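Ticket 1889: Hand stops closing halfway during visitor demo
Site: Stullton open day
Opened by: Temitope Briggs
Assigned to: Þröstur Kárason
Status: Resolved
Priority: High (visitors in the building!)

Temitope Briggs, March 13, 2022, 10:12
Great turnout this morning, the Girkley school group is already here and they are asking better questions than we did at their age. One snag: on the grasp demo the hand opens fine, thumb out, then closes about halfway and stops. Log says "grip timeout, 300 ms". I've restarted the demo program twice and get the same thing each time. The arm itself moves beautifully.

Þröstur Kárason, 10:20
Nice to hear it's busy! Two questions. Which profile is loaded, Hafstein or Plurnix? And does it stop when you run the close command by hand with nothing to grab?
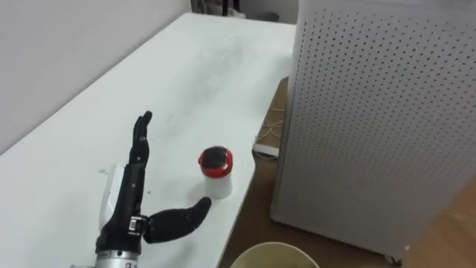

Temitope Briggs, 10:31
Plurnix. By hand it closes all the way, smooth as you like, so it's only inside the demo. Oddur Vestergaard is keeping the group happy with the wave routine (they made him run it 4 times).

Þröstur Kárason, 10:38
Then the hand is fine. The Plurnix profile still has the short timeout from the bench tests, and the demo closes at a slower speed for visitors. Load Hafstein, home the fingers, then start the demo again. Don't skip the homing or the thumb will be off by a few degrees.

Temitope Briggs, 10:52
That did it!! 16 grasps in a row without a stop, and a big cheer on the first one. A girl at the front wanted to know if it can tie shoes, so there's our plan for the June visit.

Þröstur Kárason, 11:05
Love it. I've made Hafstein the default at Stullton. Bent Steinarsdóttir will fix the timeout in Plurnix under a separate ticket. Closing this one.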